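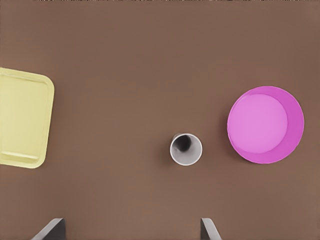

Plekthorpe Council – Waste and Resource Recovery Unit

Search this site Enter keywords Go

Food waste collection moves to weekly from August

Households in Plekthorpe and Mostodcombe will have their green-lidded organics bin emptied every week from August. The general rubbish bin will move to a fortnightly pickup on the same day. Recycling stays fortnightly, on the alternate week.

The change follows a trial in the northern part of Mostodcombe, where 2,000 properties were placed on the new timetable. Audits of the general rubbish stream before the trial found that food made up the largest share by weight. Contamination in the organics stream, mostly plastic bags and coated paper plates, stayed under the limit set in the processing contract for the length of the trial.

Organics will be taken to the Clidirano composting site, which has added a second covered bay to handle the extra tonnage. Material is shredded, screened for metals and held in the covered bays until it meets the temperature requirement for pathogen control. It is then moved to open windrows to mature. The finished compost is graded and sold in bulk to growers, with a portion kept for council parks and verges.

The following can go in the organics bin: fruit and vegetable scraps, meat and bones, seafood shells, dairy, bread, rice, coffee grounds, loose tea leaves, grass clippings and prunings up to 50 mm in diameter. Paper towel is accepted if it has been used for food only. Tea bags, nappies, pet litter, vacuum dust and packaging labelled "biodegradable" are not accepted. Liners must carry the certified compostable mark. Each household will receive a roll of liners and a kitchen caddy with a vented lid, delivered to the front boundary in the 3 weeks before the first weekly pickup.

Bins should be at the kerb by 6 am on the day of collection, with the handle facing the house and a clear gap on either side. Bins heavier than 50 kg cannot be lifted and will be tagged and left. Soil, rocks and treated timber are the usual cause.

Residents of flats with shared bins will move to the new timetable at a later stage. Building managers have been sent a form asking for the number of bins, the size of the enclosure and the width of the access path. Properties on Rivadeneyra Road beyond the bridge remain on the rural run, collected on Friday, and are not affected.

A larger general rubbish bin is available to households with two or more children in nappies, or with medical waste that cannot be reduced. Applications are assessed on the details supplied and need to be renewed each year. The exchange fee of $30 is waived for both groups. All other households may request a larger bin at the standard rate.

Revised calendars will be posted with the next rates notice. Replacement caddies and extra liners can be picked up from the customer service counters in Plekthorpe and Mostodcombe during opening hours.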